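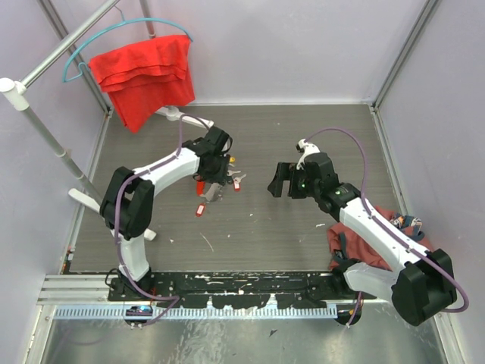

The club's two-arm work cell, with keys and tags by the left gripper and a red cloth on the hanger. Photo: Justmont Robotics Club

FOR IMMEDIATE RELEASE

Justmont Robotics Club Is Going to the Clikico Student Challenge, and You Can Come Watch Us Practice

JUSTMONT, Monday, February 27, 2023 - Hi, I'm Nokuthula Van Wyk, and I coach the robotics club at Justmont High School. I've been told that a press release is supposed to be written by somebody in an office, but our office is busy with yearbook orders, so you get me.

The big news is that our club has a place in this spring's Clikico Student Challenge! There are 63 school teams in it, and this is our first year in the two-arm division. We're holding an open practice night next week before the team packs up, and I'd love to see the bleacher crowd from basketball season show up for a couple of robot arms.

If you've been to a school robotics event before, you probably picture little wheeled machines bumping into each other and shooting foam balls. I love those, and our younger students still build them. The Clikico two-arm division is a household chores contest. Each team gets a pair of arms working over the same floor, and the judges hand over ordinary stuff: keys, tags, clothes, hangers. The arms have to sort it, move it or hang it up, and the students can't touch anything once the clock starts. A round lasts 10 minutes. It feels much longer when a sleeve gets stuck.

We started in October with a kit and a lot of confidence. Dindix, the machine shop out on the county road, let us use their cutting equipment on Saturday mornings and gave us a corner of their parts room to dig through. By winter break we had both arms moving. Getting them to move at the same time without whacking each other took a good deal longer, and I'd like to thank the parents who kept hearing about it at dinner.

Sipho Sibiya is our team captain and a senior. He wrote most of the code that lets one arm wait for the other, and he rewrote it over the break after deciding the first version was ugly. I asked him for something I could quote and he sent me four paragraphs on timing, so I picked this part: "People think the hard bit is grabbing the thing. For us it was teaching the second arm to hold still and be patient. I'm not that patient myself, so I had to guess what it looked like."

Cloth has been the hardest material by a mile. A key stays the same shape wherever you put it down, but a piece of fabric lands differently each time, and whatever worked on the last try may be useless on this one. Oratile Mkhize has taken charge of the clothing tasks, and she brings in new fabric from the thrift store whenever she thinks the team is getting too comfortable. She has strong opinions about hangers too. "I fold laundry at home with the TV on and never think about it," she told me. "Now I watch my own hands and try to work out what they're doing. My mom thinks I've lost it."

Keys and tags belong to Sibusiso Maluleke, a sophomore who joined because his friend did and then stayed after his friend left for track. Small shiny things are tricky for the cameras, and he spends a lot of practice time moving the lamps and starting over. He keeps a notebook of failed pickups, with a sketch for each one, and I would honestly put it up against any lab report I've graded this year.

I should say something about money, because the local paper always asks. The club runs on what the school gives us, what Dindix donates in time and metal, and a travel grant from the Botha Fund, which covers the van and the hotel. Students don't pay to be in the club and they don't pay to go to the challenge. That was important to me when I took over the club 3 years ago, and it still is. We could use more spare cable, if anyone has a drawer full of it.

Balthasar Hollenstein, who owns Dindix, has been stopping by practice on his way home. He mostly asks questions, and he's good at asking them in a way that sends the kids straight back to the bench. When I called to check that he was okay with being in this announcement, he said, "Put down that I learned a lot from them. And tell them to sweep up." Message passed along!

Here's what to expect at the open practice. It's in the tech lab at the back of the school, and the doors open at 6 p.m. on Thursday of next week. The team will run 3 full practice rounds with a short break between each, and we'll be asking people in the audience to pick which task comes first. Kids are very welcome. Please keep fingers behind the tape while the arms are powered on, and that goes for grown-ups too. There'll be time afterward to talk with the students, and Sipho has promised to keep his answers short (I'll believe it when I hear it).

We won't win every task, and we may drop things in front of you. I think watching them sort out a bad round is the best part of the evening, so come for that as well.

Middle schoolers who want to join the club next fall can pick up a form at the door. You don't need to know any coding, and you don't need to own a computer.

About the Justmont Robotics Club

The club is open to all students at Justmont High School and meets after school in the tech lab. Students build and program their own projects and take part in regional and national events.

Press contact

Nokuthula Van Wyk, club coach. Call the school's front desk and ask for the tech lab. If it rings for a while, we're in the middle of a run, so please try again. Reporters and photographers are welcome at the open practice and at any regular meeting, with a day's notice.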